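The Bronddale Rewatch, Part 2: The Long Middle

I put off the second half of this rewatch for most of November, partly because of work and partly because I remembered the middle of Bronddale as the dull part. It's better than I remembered, though it still has problems.

For anyone who missed the first post, Bronddale is a hockey movie about a mill town team that gets one season in a better league after another club folds. It was shot cheap and barely played in theaters. I first saw it on a rental tape with a cracked case, and I've now seen it more times than some movies I'd call better.

The stretch I'm covering starts right after the bus breaks down and ends with the home game against Cellville. That's 67 minutes of movie and only two games. Most of it is practices, motel rooms and the argument over whether the mill will let the players off their shifts.

The practice scenes hold up. The actors could skate, or enough of them could, and the director leaves the camera at the boards and lets whole drills run. You hear a lot of breathing. There's one long drill where the coach keeps blowing the whistle at the same spot and never says what's wrong, and the players work it out for themselves. I had forgotten that the goalie is the one who gets it first. It pays off later and the movie doesn't point at it.

The mill subplot is where I get restless. The foreman gets the same speech twice, once in the office and once in the parking lot, and the second one is weaker. I looked for a deleted scene that would explain it and didn't find one. My guess is that they meant to pick one and kept both.

The Cellville game is the reason to watch. The crowd is supposed to be a full house, and the announcer gives the attendance as 800, but in the wide shots you can see they kept everybody on one side of the rink. It doesn't bother me. The sound is right. Kaczorowski, the company that did the sound mix, mostly worked on nature films before this, and I think that's why the puck and the skates are so loud compared to the music. When the third goal goes in there is no music at all.

I do have one complaint about that game. The clock says 19 seconds left when the winger takes the draw, and then we get close to a minute of play before the horn. Every sports movie does this, but the rest of the game is careful with the clock and it sticks out.

I watched this on the Plustach disc, the newer one. The picture is darker than the tape and the night scenes are easier to read, which sounds backward. There's no commentary track. The extras are a trailer and a still gallery that moves too fast to look at. If you already own the older disc I wouldn't bother.
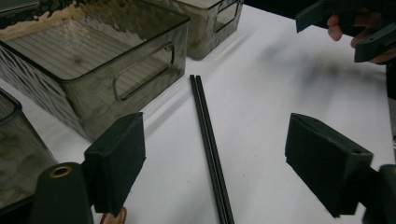

Black chopsticks on the white table.

I watched it in two sittings, with a break for takeout on Monday night. The break fell right after the motel scene, and I'd recommend stopping there if you need to stop. The movie fades to black and starts over with the morning skate, so you don't lose anything.

Part 3 will cover the road trip and the ending, including the last shot, which people argue about more than it deserves. I also want to go back to the captain's knee. He's limping on the left side at the motel and on the right side in the Cellville game, and I need to check the first half to see where it started.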